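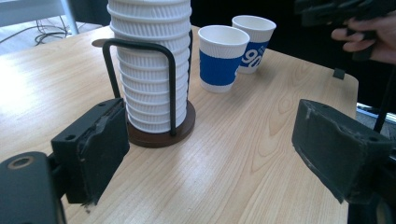 図2 手持ちグリッパのカメラから得た画像。カップスタンドに重ねた白い紙コップと、青い帯のある紙コップ2個。

3.2 実演データの収集

紙コップの把持と配置を対象に、手持ちグリッパを用いて人手で実演を収集した。収集はFlustineの実験室で行い、1回の実演は、グリッパを開いた状態で始め、コップを目標位置に置いて指を離した時点で終わりとした。机上の物体の配置は実演ごとに変更した。

実演は計200本で、このうち54本はカメラの姿勢推定が途中で途切れたため学習から除外した。残りから20本を検証用に取り分け、その他を学習に使用した。除外の判定は軌跡の連続性のみに基づき、把持の成否は考慮していない。

図2の配置では、コップの側面に波状の凹凸があり、積み重ねた部分では縁が狭い間隔で並ぶ。予備実験では、この部分で指の高さの予測がばらつく傾向がみられた。そこで、重ねたコップに接近する区間は他の区間の2倍の頻度で標本抽出した。一方、単独で置かれたコップについては抽出頻度を変えていない。

画像には机の外の床や配線、作業者の手も写り込むが、切り抜きやマスク処理は施さず、縮小のみを行って方策の入力とした。指先は常に画像の下側に現れるため、開き幅の数値は入力に加えていない。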